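2023年10月28日 作業ノート 接着剤の吸湿と剥離強度の再測定

前回の続き。二液エポキシ(Undum、主剤と硬化剤の配合比は従来どおり)の剥離強度が6月の値より低く出る件。Gergely Medveさんからは試験機側のずれではないかと言われていたが、校正記録を見直した限りロードセルは問題なし。残る候補は硬化剤の吸湿、被着材の前処理、養生条件。今日は吸湿と前処理を分けて見る。

試料
アルミ板、幅25 mm、厚さ1.5 mm。重ね代は12.5 mmで統一。研磨は#240、アセトン拭き2回、乾燥炉60 ℃で20分。スペーサには0.2 mmのガラスビーズを使い、硬化後にはみ出しをカッターで落とす。
硬化剤は未開封の缶(A)と、6月に開封して棚に置いたままの缶(B)の2種。Bは缶の縁に白い固形分が付いていた。炭酸塩化したアミンだと思うが、分析には出していない。縁の固形分は混ぜないように、中央からスポイトで採取した。

手順の変更点
・混合は手撹拌をやめ、自転公転式で2分、脱泡1分。手撹拌だと作業者によって気泡の量が変わる。Carolina Aguiarさんの6月のノートにも同じ指摘がある。
・混合後の可使時間は30分と決め、超えた分は廃棄。
・クランプはばね式からおもり式に変更。ばね式は個体差が大きく、硬化後の接着層の厚みにばらつきが残る。
・養生は23 ℃、50 %RHの恒温槽で48時間。室内養生は今回から行わない。

結果(せん断、引張速度5 mm/min)
A、前処理あり:平均18.4 MPa、最小17.6、最大19.1
A、前処理なし(アセトン拭きのみ):平均13.0 MPa、最小10.2、最大15.3
B、前処理あり:平均15.1 MPa、最小13.9、最大16.2
B、前処理なし:平均10.7 MPa、最小7.8、最大12.9
各条件とも試験片は5本。A、前処理なしの1本は掴み部で滑ったため測り直した。差し替え後の値を上に載せてある。

破面
A、前処理ありはほぼ凝集破壊。B、前処理ありは凝集と界面が混在し、界面側は端部に偏っている。前処理なしはどちらも界面破壊が主体で、研磨を省いた影響が硬化剤の差より大きく出ている。破面の割合は目視での判定なので、Santosh Bansalさんに同じ試験片を見てもらい、食い違った2本はルーペで再確認した。結果は混在のままとした。

6月の値は平均18.9 MPa。Aの前処理ありとほぼ一致するので、手順そのものは再現できていると見てよい。低下分は硬化剤Bの劣化でかなり説明がつくが、先週の室内養生品の14.2 MPaまでは届かない。残りは養生時の湿度か、クランプのばらつきだと考えている。ここは分けて測らないと何も言えない。

DSC
Bの混合物の発熱ピークはAより低温側に3 ℃ずれ、発熱量は7 %小さい。反応できるアミンが減っているという見方と矛盾しない。ただし測定は各1回で、試料量も9 mgと10 mgで揃っていない。数字は参考扱い。次回は9 mgに揃えて3回ずつ取る。

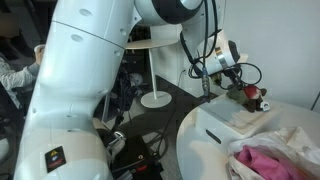
硬化後のTgはAが71 ℃、Bが66 ℃。室温での強度差に直結する幅ではないが、耐熱側の仕様を書くときには効いてくる。Kristóf Kocsisさんの報告書案ではTgを一律70 ℃以上としているので、開封後の硬化剤を使った品はこの記述から外してもらう必要がある。メールで連絡済み、返信待ち。

保管について
開封後の硬化剤は窒素置換のうえ、アルミ袋に入れてデシケータへ。缶の蓋に開封日を書く。Bの缶には開封日の記載がなく、購買記録と使用記録を突き合わせて6月と判断した。シリカゲルは青色が抜けたものが混じっていたため全量交換。Romtonから来た小分け容器はパッキンが硬く、蓋を閉めても手で回る。気密用には使わず、溶剤の一時受けに回す。

未処理の件
・養生湿度の影響。30、50、80 %RHの3水準。硬化剤はAのみ使用。
・クランプの比較。おもり式とばね式で接着層の厚みを断面から測る。埋込樹脂の在庫が少ないので、先に発注。
・Bに新品の硬化剤を半量足した場合の強度。実用上の意味は薄いが、Anikó Csonkaさんから質問が来ているので1回だけ測る。
・プライマー(Starkness)の試供品。研磨なしの条件でどこまで戻るかを見る。使用期限を先に確認すること。

廃棄
硬化済みの端材は一般の樹脂くずへ。未硬化の残りは紙コップに薄く広げて硬化させてから出す。まとめて固めると発熱するので、厚みは5 mmまで。缶Bは比較用に残し、「試験用・製品使用不可」のラベルを貼った。置き場所は薬品庫の下段左。

追記:恒温槽の湿度記録に、開始から16時間後に54 %RHまで上がっている箇所がある。10分ほどで戻っており、給水動作の時刻と合う。強度への影響はないものとして扱うが、湿度水準の試験に入る前に給水の設定を見直す。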